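Spent the afternoon with the student robotics group at Jedthorpe again. They want to teach an arm to fold a bedsheet. I said in May that I thought this was a bad project for a club and I still mostly think so. Thread, because a few people asked.

The plan: students do the folding themselves with hand-held grippers, a camera records each go, and a model learns from the recordings. No arm needed until the very end. Cheap, and I get the appeal.

They have 1,215 recordings so far. Big number on the poster. Ask how many are complete folds, start to finish, and the answer is 300. The rest are grabs, drags, and tries that got dropped halfway through. The poster does not break this down.

Hélène Campbell runs the group and, credit to her, didn't flinch when I brought it up. Her line is that the partial ones are useful because grabbing is the hard part. Maybe. I'd like to see a model trained on only the 300 next to one trained on everything. She said that's on the list. The list is long.

Also: 6 students made all of the recordings. Same table, same kind of cloth, same habits. Two of them pinch near a seam every time and couldn't tell me why. A model will happily learn that and then fall over on a pillowcase.

What they're up against is the Trotell demo, the one where a towel gets folded in a single smooth take. Every kid in the room has watched it. None of them had asked how many takes it took. I asked. Long silence, then somebody said "more than one?"

Okay, the good part. The pinch itself is a nicer problem than I gave it credit for. Get too little cloth and it slips, get too much and you've grabbed the layer under it too. They spent an hour on that and argued about fingertip shape the whole time. I didn't hate it.
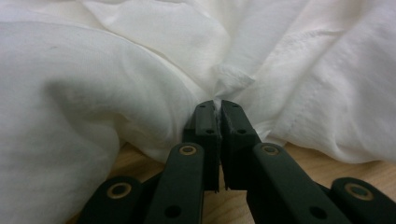
Flat fingertips on thin white cloth, Jedthorpe, 12/7/23

The flat tips are the version they're keeping for now. One student wants rubber pads. Another says pads will hide bad technique. I'm with the second one but I kept quiet.

Next goal is 200 more full folds, with new people doing them. If that happens I'll go back and say something kinder. If the poster just gets a bigger number on it, expect another thread.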